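Snack Packers, Part Time – Parkbridge

Sial is hiring packers for the fall season at our Parkbridge packing room. We put together mixed snack bags for offices, school events and vending customers. Start date is the end of August 2019.

The work is done standing at a table. You take chips and other small snack packages from the bins, check them against the order slip and place them in a white paper bag. Heavier items go in first. Chips go in last and should not be crushed. Fold the top over twice, put on the label and set the bag in the outgoing crate.

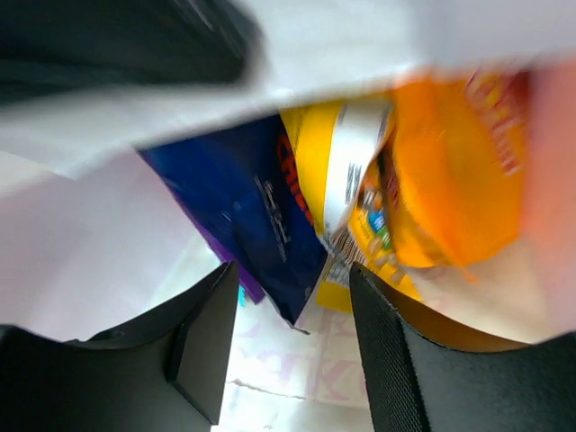
A new packer is expected to reach 100 bags a shift by the end of the second week. The room sends out 2,000 bags in a normal week and 3,000 in the weeks before school starts. Shifts are four hours, morning or afternoon, with one paid break.

You need to be 18 or older, able to lift 10 pounds and able to read an order slip in English. Experience is not required. Closed-toe shoes must be worn, and hair must be tied back. Gloves are provided. Please tell us about any food allergies when you apply, as nuts are handled in the room.

To apply, ask for Zbigniew Jakubowski at the front desk or leave a completed form in the box by the door. Questions about pay and hours go to Bello Nwosu in the office.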